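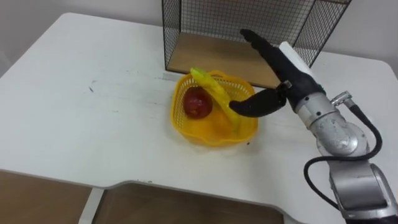
A reader of the draft objected that a humanoid hand is wasted on a job like this, and that a parallel jaw gripper would lift the same fruit with a tenth of the wiring. The objection is fair for single items. It is weaker for containers, and containers are the reason the Skendeo project compared hand controllers in the first place.

Report submitted August 24, 2026

1. Scope

Two controllers were compared on one humanoid platform with the same pair of black-fingered hands. Controller A is the Brastell position controller, which closes every finger to a stored joint angle. Controller B is the Golob current-limited controller, which closes until the motor current in a finger reaches a set limit and then holds. Arm trajectories were teleoperated in both conditions. No change was made to the fingers or the wrist between conditions.

2. Workspace

The workspace is a white table with a black wire-mesh rack at the back. The rack has light brown wooden boards as shelves, and its front is open. Test items were an apple, a toy banana and a yellow plastic basket with a perforated rim. The robot stands on the floor at the table and reaches into the rack from the open side.

The mesh matters to the results. A finger that overshoots can hook it, and Controller A has no means of noticing this. Clearance at the sides of the rack was the limiting dimension for every two-handed trial.

3. Procedure

3.1 Single-hand reach. One hand enters the rack at the bottom level and closes on an item there. The grasp counts as a success if the item clears the board and stays in the hand until the arm has been withdrawn.
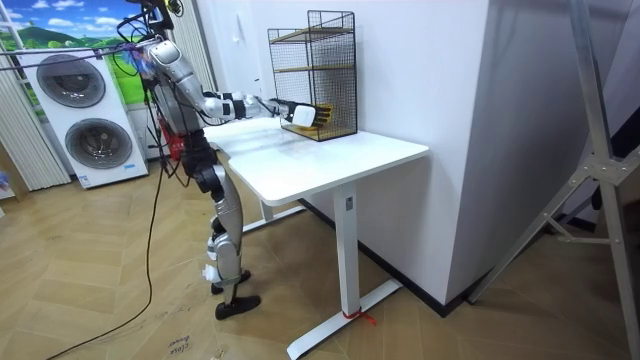 3.2 Two-hand carry. Both hands take the basket from opposite sides. The basket counts as placed if it rests on the board when both hands are open and its contents are still in it.

3.3 Logging. Joint angle and motor current were logged through the Skuvov interface board. The full set is 147 trials, with 3434 seconds of logged data. Trials with a dropped connection were repeated and the first attempt discarded.

4. Results

On the single-hand reach the two controllers were hard to separate. The apple gave no trouble to either. The banana rolled under Controller A when the lower finger arrived first, and the operator had to reopen the hand and approach again.

The two-hand carry separated them clearly. Controller A failed in 23 trials, mostly by squeezing the rim until the basket tipped. Controller B failed in 3. With B the thumbs can be brought across the front of the basket while the remaining fingers stay outside it, and a small error in the spacing of the arms is taken up by the fingers.

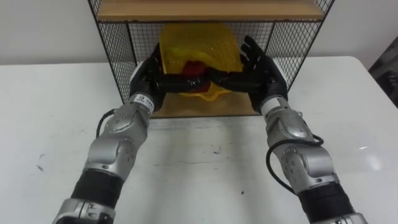

The cost of this compliance is time. Controller B waits for the current reading to settle before it reports a hold, and the operator can't begin the lift until it does. With two hands the wait is set by the slower one. Raising the current limit shortened the wait but brought back some of the tipping, so the limit was left at its default.

5. Sources of error

All trials were run by the same operator, who improved over the first two sessions. The order of conditions was alternated to reduce the effect, but it wasn't randomized. External cables on the wrists add a small load that changes with arm pose, and neither controller compensates for it. Only one basket was used.

6. Recommendation

Use Controller B for container handling. Controller A is adequate for single rigid items and is simpler to set up. A parallel jaw gripper should be added as a third condition before the comparison is extended to other items.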